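## 2. Planning what to buy before you order

We know it's tempting to skip straight to the order form (we've done it ourselves!), but do give this section a quiet half hour and a cup of tea first. It was put together by Hạnh Đinh and Charoen Chuensuk at Trellavis, who have ordered too much and too little in their time.

1. Write down the jobs you want covered in your first season, in plain words: "pick up a pen", "move a small bag", and so on.
2. Decide how many people will be collecting at once. Each of them needs a hand-held gripper of their own, as sharing slows everybody down.
3. Set aside 2,000 for the grippers and 600 for spares, in whatever currency your office uses. Please keep these on separate lines.

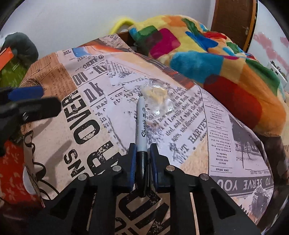

4. Order finger pads in packs of 20. Pads are the part you'll get through fastest, and a half-used pack keeps perfectly well in a drawer until January or whenever you next need it.
5. Make a short list of everyday objects to handle, and look round the house or office before spending anything on them. Pens, little bags and soft furnishings all earn their keep.

**Note:** Delivery from Nenance can take 4 weeks, so send the pad order off with the main one.

**Caution:** Don't mix pads from different makers on the same gripper. The thicknesses vary, and the fingers may not close evenly.

When your list is ready, pass it to Giang Vũ for a second look, then carry on to section 3, Unpacking.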